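Household robots: common questions
Updated 2023-12-20

Can a robot clean my kitchen yet?
No. Some can do single steps, such as wiping a clear counter or moving a cup. A whole kitchen is still too much for them.

What about folding laundry?
Slowly, and mostly with towels. Shirts give far more trouble.

Are shops any further along?
Yes, where the parts are always the same. Suvarna's packing line has one arm that moves more than 400 boxes a shift – all one size.

What do you test at Uvov?
Mostly picking up and putting away. Each chore gets 50 tries before we change anything. Anil Chettiar and Usha Kaimal run the tests and keep the log.

Why start with something as easy as a ball and a tray?
A ball rolls if it is touched off center, so the grip has to be right.
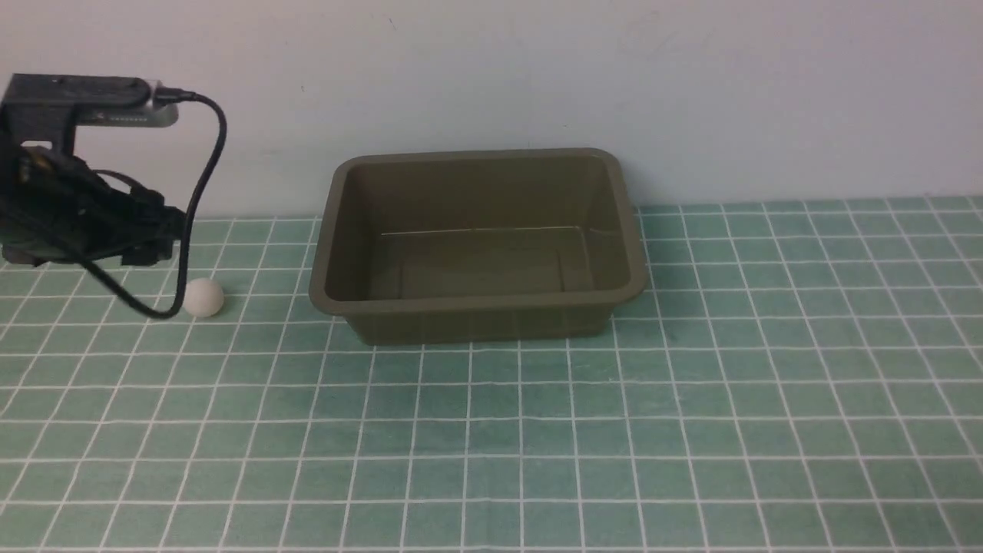 Once that works, we move on to spoons, then to soft things like sponges.

Can I buy one of your arms?
No. We don't sell hardware.

Who do I ask about a visit?
Write to Shobha Sundaram at the front office.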